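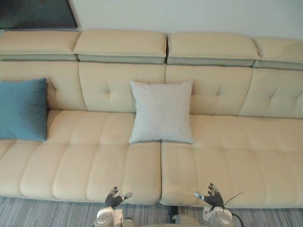 Black hands, cream leather, two pillows to sort out.

2023-01-06

Okay, so a bunch of you asked about the robot after I complained about it over the holidays, and I promised I'd write something longer once I'd calmed down. I've calmed down! Mostly.

For anyone new, I work for Wuketti, and we do turnovers on furnished apartments. People check out, we go in, strip the beds, clean, put the living room back the way the listing says it should look, and lock up. We've got 136 units between the Tsakiris building and the two on Menen Street, and I've been doing this long enough that I can tell from the doorway what kind of morning I'm going to have.

The robot came to us through a company called Aratent and it does living rooms. Only living rooms. It picks up what's lying on the floor, straightens the pillows, checks the seat cushions, and sends a little list to my phone of whatever it couldn't handle. My job while it does that is bedrooms and bathrooms, and then I come out and look over what it's done.

The speed is the first thing everybody wants to know about. I can do a living room in 18 minutes if the guests were decent. The robot takes around 40. But I'm in the bathroom for a good part of that anyway, so we come out close to even, and my knees have noticed that I'm not down on the carpet looking under couches five times a day. I was ready to hate that thing on principle and then I had a whole week where my back didn't hurt - very annoying.

What I didn't expect is how much it's changed the talking. We used to go in pairs. You'd have one person in the bedroom and one out front and you'd be yelling through the wall about your kids and what you had for dinner. Now it's me and the robot. I put the radio on. I've started calling my partner from the old days at lunch just to catch up, and she's over on Menen with her own robot doing the same thing. 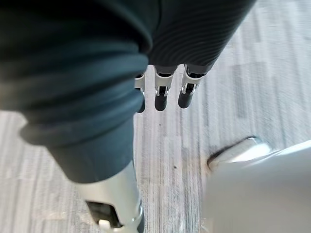
Fingers down, over that streaky gray carpet.

The carpet has been the real argument. It's streaky gray and off-white in there and it hides everything. Crumbs, earring backs, those little plastic bits off price tags. I used to find them by running my palm over it, which sounds gross, I know, but it works. So I still do a quick sweep with my hand before I vacuum, even in the rooms that come up as done on my phone. My supervisor said I didn't have to. I said I'd quit doing it when a guest quit writing reviews.

And then there's the pay question, which is what most of you emailed about. Nobody in our group lost hours when the robots came in. What we did lose was the per-room bonus, and they swapped it for a flat rate that works out better in a slow week and worse in a busy one. I've gone back and forth on it with a calculator. Summer is when I'll really find out, and they've said they'll look at the rate again in March, so I'm writing down every unit I do until then in the notebook with the coffee ring on it.

Also we got training, two afternoons of it, paid. Most of it was about where to stand and how to stop the thing if you need to (big button, hard to miss). I'd have liked more on how to change its list, because right now if I want the pillows in a different spot I have to put in a request and wait 48 hours. For a pillow! I just move it myself when I come out.

I'll do a post on the laundry room next, there's a lot going on down there and I've got opinions about the new carts.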